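Home | Contents | Chapter 5 | Chapter 6 | Chapter 7 | Glossary

Chapter 7: Planning a Guided Walking Tour

Vimala Annamalai and Thắng Võ
July

Last updated: July

A guided walking tour is a paid or free visitor activity in which a group follows a fixed or partly fixed route on foot, led by a person who controls pace, direction and commentary. The earlier chapters dealt with coach tours and static attractions. In both, the operator controls the space in which the visitor is placed. On a walking tour the operator controls very little of it. Pavements, crossings, noise and weather belong to the town, and the design of the tour has to absorb them.

This chapter covers route, timing, group size and commentary. Pricing is treated in Chapter 8 and is mentioned only where it affects the number of visitors in a group.

By the end of the chapter the reader should be able to:

- draw up a route with marked stops and a stated walking time
- calculate a working group size for a given set of stops
- write a stop sheet that another guide could use
- identify the points at which a tour can be shortened

Key terms: stop, link, dwell time, pinch point, escape point, stop sheet.

7.1 Stops and links

A route is made up of stops and links. A stop is a place where the group stands still and the guide speaks. A link is the walk between two stops. Commentary on a link is possible but unreliable, as the rear of the group will rarely hear it. Material needed later in the tour should be given at a stop.

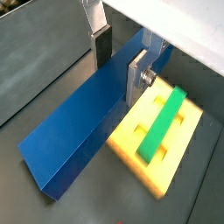
The length of a link is measured along the line the group will walk, including the detour to any controlled crossing. A link of 200 metres is comfortable for most adult groups. Longer links are acceptable where there is something to look at on the way, such as a waterfront or a market street. Two long links should not be placed one after the other.

Dwell time is the period spent at a stop, counted from the moment the last visitor arrives. New guides often count from their own arrival, and their timings run short as a result. The difference grows with the size of the group.

The Bastport Harbour Walk is used throughout this chapter. It was drawn up by Hường Kim for the operator Brostum and has seven stops over a route of 4000 metres. The first version began at the railway station and ended at the lighthouse, leaving visitors a long way from any bus. The revised version is a loop. It begins and ends at the fish market, and the lighthouse is seen from across the water at the fourth stop.

7.2 Pinch points and escape points

A pinch point is any part of a link where the group must narrow to single file. Steps, alleys, scaffolding and café tables are the usual causes. Each pinch point stretches the group, and the guide must allow time on the far side for it to close up again. Pinch points should be walked at the hour of the tour, as a passage that is clear at 10 am may be full of deliveries at noon.

An escape point is a place where a visitor can leave the tour safely and find transport, shelter or a toilet. The Bastport route has escape points at the second and fifth stops. Both are named by the guide during the opening remarks and printed on the ticket.

Thịnh Huỳnh, who tested the revised route, recorded one further problem. The third stop lay beside a taxi rank, and engine noise covered the commentary. The stop was moved into a churchyard. This added 100 metres to the route and removed the need for a voice amplifier.

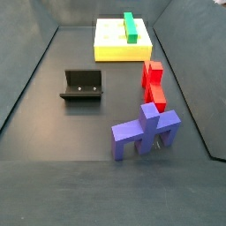
7.3 Group size

Group size is limited by the smallest stop on the route. The guide should find the area in which visitors can stand without blocking the pavement, and should then check that every person in that area can hear a normal raised voice. The lower of the two results is the working size. Ticket sales should be capped at that number even where other stops could hold more.

Where demand exceeds the working size, the operator may run a second departure. The interval between departures must be greater than the longest dwell time plus the following link, or the two groups will meet. In Bretirdale, Lợi Từ solved the same problem by running the second group in the opposite direction. This method is suitable only where the commentary does not depend on date order.

Exercise 7.1

Choose a route of no more than five stops in a town you know. Walk it twice, at different hours. Record the length of each link, every pinch point and at least one escape point. State which stop sets the working group size.

Previous | Next | Back to contents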